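Workshop notebook – Mundo community radio and print room
March, started 9:40 a.m.

Continuing from Gemma's page on the oral history series. The working title is still "Wemasham Speaks" and I still don't love it, but the posters are at the printer with that on them, so it stays.

Tape transfer
Finished side B of the Cirillo interview. Ornella talks for a long stretch about the rent meetings and the first poetry nights at the Galli hall, and this is the part we want for the opening program. Level drops badly on the left channel after the first song. Took the mono sum from the right channel only and it holds up fine. Hum at 60 Hz is still there under the quiet passages. Notched it lightly. A deeper cut made her voice thin, so I backed it off.

The box label says the tape was made at the Humham bookstore. Ornella says on the tape itself that they are in her kitchen. Going with the tape. Divina, please fix the catalog card when you get to it.

Transcript
Zeeshan has typed up to page 31. He is leaving in the pauses and the false starts, which I agree with for the archive copy. For the printed booklet we need a cleaner version, and Ornella should see it before anyone else does. Two place names we could not make out by ear, both marked in pencil. Nazareno grew up on those streets and may know them.

Her poem about the bus strike comes in two versions, one read on the tape and one in the old broadsheet. The last verse is different. I would print the broadsheet version and put the spoken one in a note – Gemma wants it the other way around. Left open.

Booklet
Test sheets on the cream stock took the ink well. The gray stock showed through on the photo pages, so we are dropping it. Run is 700 copies, with 100 held back for the schools and the reading group. Body text went up a size after Divina tried reading it at arm's length. That pushed the chronology onto an extra page and I moved the thank-you list inside the back cover.

Still no caption for the march photo. The back of the print says only "after the speeches." We should not guess at names. Ask at the next listening evening and write down who tells us what.

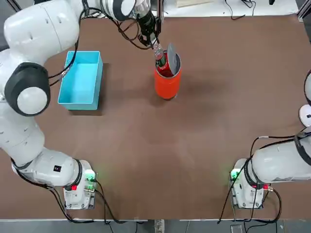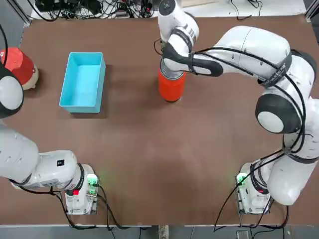
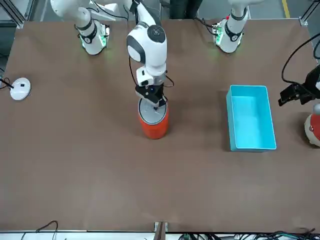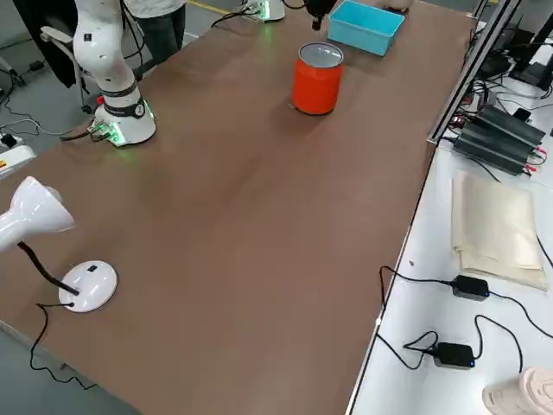
To do
– Rerun the head cleaning before the next reel. Brown residue on the pad again.
– Signed release from Ornella for the booklet as well as the broadcast. The one on file covers broadcast only.
– Zeeshan to check the drum group's name against the old flyer.
– Second listen to the opening program on the small speakers, 4:15 p.m. if the booth is free.
– Return the Galli hall scrapbook to Nazareno. Scans are on the shared drive, pages in order, loose clippings at the end.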